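Skemadden Perception 8
Wahrnehmungs- und Greifplanungsmodul für Handgelenkkameras

Produktbeschreibung
Skemadden Perception wertet die Bilder einer am Greifer montierten Kamera aus und liefert Objektmasken, Türzustände und Greifposen an die Bewegungsplanung. Das Modul läuft als eigener Prozess und wird über die Steuerungssoftware Tasness oder direkt über die C++-Schnittstelle angesprochen.

Leistungsmerkmale
Segmentierung verformbarer Objekte (Textilien, Plüsch, Beutel)
Zustandsschätzung für Scharniertüren, Öffnungswinkel in Grad
Kollisionsprüfung gegen Türblatt, Dichtung und Kabel am Boden
Aufzeichnung und Wiedergabe aller Planungsschritte

Technische Daten
Latenz Bild bis Greifpose: 46 ms
Objektklassen im Grundmodell: 2.071
Kameraeingänge: max. 8
Parallele Greifhypothesen: 40
Betriebssystem: Linux, 64 Bit

Anwendung: Beladen von Frontladern
Die Tür der Waschmaschine steht offen, ein Plüschpanda liegt mit dem Gesicht nach unten im Korb vor dem Gerät. Für solche Aufgaben plant das Modul Aufnahme und Ablage in der Trommel als zusammenhängende Bewegung. Spiegelnde Trommelflächen werden in der Tiefenkarte gesondert maskiert.

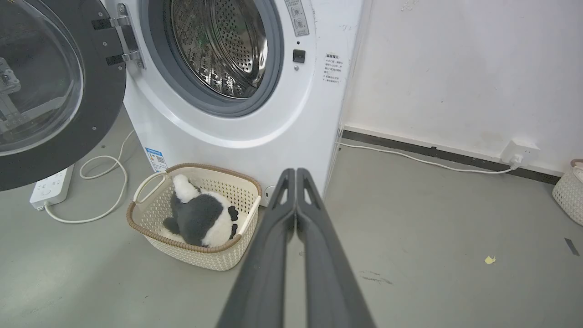
Lieferumfang
Laufzeitlizenz für einen Arm, Kalibrierwerkzeug, Beispielprojekte, Schnittstellendokumentation (Deutsch, Englisch). Das Nachtrainieren eigener Klassen erfordert das Zusatzpaket Yeon.

Technische Auskunft
Beat Hollenstein, Lullitz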